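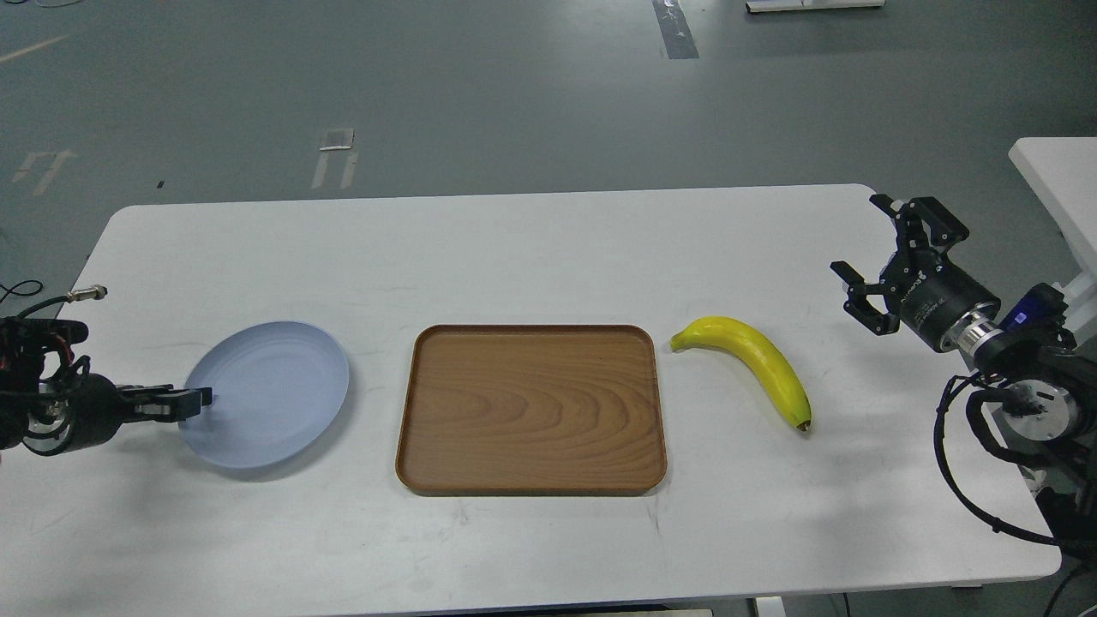
Home | Syllabus | Handouts | Contact

Thu 11 August
Posted by the course team, Abella Evening School

Food and Trade, Handout 3: How the Banana Got to Breakfast

Welcome back! Tonight is my favorite topic of the whole course, so bring your questions and a pencil for the map.

Start with the plant. A banana "tree" has no wood in it at all. The trunk is made of leaf bases wrapped tightly around each other, and botanists call the whole thing a giant herb. The fruit, believe it or not, counts as a berry!

Next, shipping. Bananas are picked green and kept cool on the trip, then ripened near the place they'll be sold. The gas that does it is ethylene, which the fruit also makes on its own (try a ripe banana in a bag with a hard avocado and check it in 2 days).

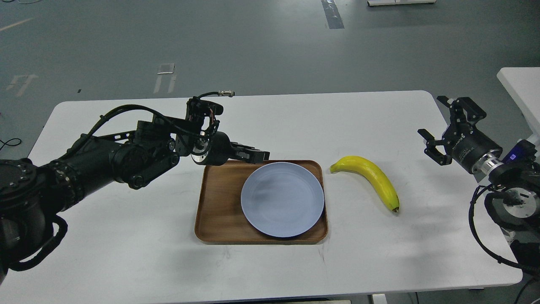 Most of the bananas in export trade are one variety, the Cavendish. Before that it was the Gros Michel, which growers lost on a huge scale to a soil fungus called Panama disease. Cavendish plants are clones, so a disease that gets one can get them all. Keep that in mind for the reading on crop variety, pages 10 to 13 in the Meledier packet. It's a great read, and the bit on wild bananas full of hard seeds is wonderful.

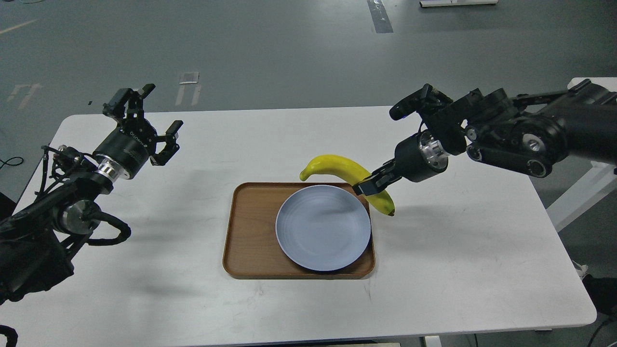 Banana, plate and wooden tray.

For next week: finish the packet and write almost a page on one fruit you eat often. Where was it grown?

3 comments | 13 shares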